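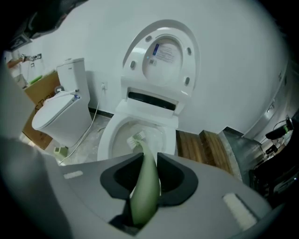
Cup-shaped fingers or flat pads for long round handles?

Posted in Grippers and end effectors

Hi all, first proper post after months of lurking. I'm trying to choose fingers for a hand-held gripper and I've gone round in circles so many times that I need someone to tell me what to do.

The job is bathroom cleaning, mostly toilet brushes, with a bit of wiping if we ever get that far. I've got two sets on trial. One is the black angular pair with the cup-like pads that came with the Trellik kit, and the other is a flat pair with a rubbery face that I ordered from Elalside. I do 53 goes with each set, same brush, same toilet, lid and seat up, and write down whether the handle turned in the grip while I was scrubbing.

With the cups the handle twisted in 12 of the 53. With the flats it was fewer, but I dropped the brush completely a couple of times, which I didn't manage with the cups at all. So which is worse? A twist I can usually recover by pushing the bristles against the side of the bowl and carrying on. A drop means starting again (and a floor to mop).

The handle is smooth and rounded, and I think that's half my trouble. I'm holding it fairly low down, so there's a lot of handle sticking out past the fingers and the brush end has plenty of leverage. I did try gripping higher up, but then the whole gripper ends up over the bowl and I can't see what the bristles are doing.

The other thing is the camera. I've got it on the gripper looking forward over the fingers, and the body takes up a good chunk of the bottom of the view. Would you move it, or is that normal? We're hoping to put the same fingers on an arm later on, so I'd like to get it right now and not have to redo the lot.

Any thoughts very welcome, I don't mind being told I'm doing it wrong!

Posted by mopandbucket

gantrygoat
Keep the cups. I went through all this with bottle brushes and washing-up brushes and I'd take a twist over a drop every time, especially if it's going on an arm. You can feel a handle going and squeeze harder. The arm can't, unless you give it some way of knowing, and that's a whole other shopping list.

What helped me was lining the cups. I used thin silicone sheet, cut a bit too big and trimmed once the glue had gone off. Don't use the soft foamy stuff, it feels lovely for an afternoon and then it packs down and you're back where you started. Clean the pads with a drop of washing-up liquid before you glue anything or it'll peel.

Check your fingers close square as well. One of mine was sitting a hair lower than the other and it turned every round thing I picked up into a little propeller. Took me ages to spot. Put a pencil in, close them slowly and watch whether it rolls.

On gripping low, I'd stay where you are. You could go up by the width of a finger or so and see if it changes your numbers, but if you lose sight of the bristles you'll start stabbing at the bowl and then your results are rubbish anyway.

Also, 53 goes with one brush only tells you about that brush. Get two or three more with different handles, a fat one and one with ridges if you can find it, before you spend any money.

Trulleo_fan
just get the Trulleo ones, they do a three finger set now and it holds anything. was 693 when I bought mine, might be less if you ask them. never looked back

nine_till_fixed
Three fingers won't get down beside a toilet in a small bathroom, I've tried, so I'd hold off on that one.

I'll leave the fingers to gantrygoat, who's said most of what I would have, and just answer the camera bit. Yes, it's normal to have a lot of the gripper in view and I'd leave it alone. You want both fingertips and whatever they're holding in there all the time. I once tilted mine up to get more of the room in and made everything harder, as I couldn't tell if the object had slipped until it was on its way to the floor. Put it back within the hour.

What I would look at is the exposure. White toilets are a pain. If the camera's on auto it'll darken everything when you lean in over the bowl, and black fingers then turn into one big blob with no edges. Lock the exposure with the gripper right down by the rim and put up with the rest of the room looking a bit bright. We did this with the Lục controller, which lets you save it as a setting, but most of them will have it somewhere in a menu.

If you've still got the energy, try the flats again with the silicone on too. It wouldn't surprise me if your drops came from the pads being smooth and the shape had little to do with it.

mopandbucket
Thank you both, brilliant. Did the pencil test in my lunch break and it rolls! Only slightly, but it rolls. Off to find the small screwdriver, and I've put silicone sheet on the list. Will do both sets again after that and post the numbers on here.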